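County clinics start the fall flu shot season

The Quinlan County health department opens its flu shot clinics in October, with a few changes from last year. The biggest one is that walk-ins will be taken at every site. Last fall only the Herasley office took people without an appointment, and the line there ran out the door most mornings while the other sites had open slots.

Asmaa Ragab, the county's immunization nurse, said the booking system was set up when staffing was short and had stayed in place longer than it needed to.

"We had people drive in from Postley, find out they had no appointment, and go home again," Ragab said. "Some of them didn't come back."

Appointments are still available for those who want a set time. They can be made by phone or at the front desk of any county office. People with appointments will be called first, and walk-ins will fill the gaps. Expect a longer wait before 9 a.m. and in the last hour of the day.

Where to go

There are three sites this season, one fewer than last year. The Herasley office is the largest and has six chairs. The Postley site has moved out of the library basement and into the former credit union on Mill Street, which has a ramp and its own parking. The third is the high school gym in Zuvcombe, open afternoons only, after classes let out. Use the east doors at the gym. The main entrance will be locked during clinic hours.

The site at the Quinlan fairgrounds will not open. The building has no working heat, and the county did not renew the lease. Residents on that side of the county can use Herasley, which is 11 miles by the state road. A van will make the trip twice a day for people who don't drive. Seats have to be reserved by noon the day before.

What it costs

There is no charge at any county site for children or for adults without insurance. Adults with insurance should bring the card. The county bills the plan directly and does not collect a copay at the door. If a plan turns down the claim, the county covers the cost out of the clinic fund, and the patient does not get a bill.

This last part is new. Last season 16 patients received bills by mail after their claims were denied. Those bills have been canceled, and anyone who already paid one can ask for a refund at the Herasley office. Bring the bill or a bank statement showing the payment.

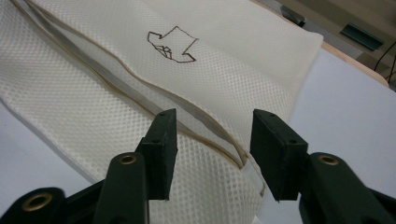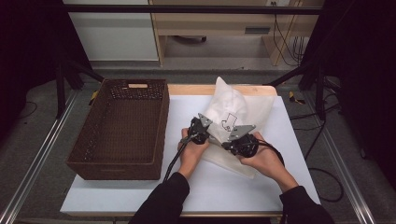
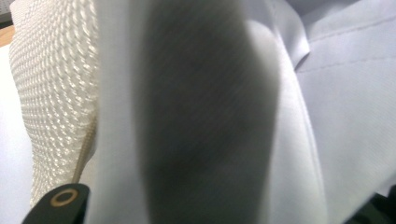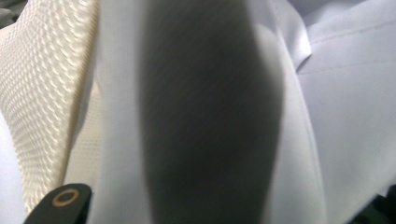
Supply and timing

The first shipment is due before the clinics open and the second later in October. Jin-sol Tak, who handles ordering for the department, said the county asked for the same number of doses as last year and does not expect a shortage. The high-dose version for older adults is ordered separately and usually arrives a little later. People who want that version should call the site before making the trip.

Tak said the department is also keeping more of its stock at Herasley and sending it out to the other two sites each morning. Last November a refrigerator at the Postley library failed overnight and the doses in it had to be thrown away. The Mill Street building has a newer unit with an alarm that calls the on-duty nurse, but only one day's supply will be kept there until staff have used it for a full season.

The shot takes up to two weeks to give full protection. Last winter the county's cases started to climb in December and stayed high into February. Ragab recommends getting the shot before the end of October, though the clinics will keep giving it as long as there are doses.

Before you come

Wear a shirt with sleeves that roll up. Bring a photo ID if you have one, but nobody will be turned away without it. Patients under 18 need a parent or guardian with them, or a signed form from the county office. The form has been shortened to one page and is available in English, Spanish and Arabic. Copies signed last year are not valid this season.

Tell the nurse if you have had a bad reaction to a vaccine in the past, if you are sick with a fever that day, or if you take blood thinners. None of these means you will be sent home, but the nurse may ask a few more questions or suggest another day. Everyone is asked to sit for 15 minutes after the shot. There are chairs for this at all of the sites.

Home visits

A nurse can come to the house for residents who can't leave it. Requests go through the Herasley office and need a name, an address and a phone number where someone can be reached in the daytime. Visits are grouped by area, so the wait depends on where you live. Caregivers in the same home can get a shot at the same visit if they ask when the request is made.

Last season the waiting list for home visits was closed in November. This year it stays open through January. Ragab said a second nurse has been trained for the visits and will cover Zuvcombe and the farms north of it.

School clinics

Zuvcombe and Postley elementary schools will each hold a clinic during the school day. Permission slips go home with students in September and have to be returned to the classroom teacher. Students who miss the day at their own school can go to any county site with the same slip. The middle school has not set a date. Parents there will get a letter once it does.

Other vaccines

Tetanus and shingles shots are offered at Herasley only, by appointment, and will be given on regular office days through the fall. Ask about cost when you call, as the clinic fund does not cover these. Travel vaccines are no longer given by the county. The front desk has a list of pharmacies that carry them.

Clinic hours will be posted on the doors at each site and printed in next month's newsletter.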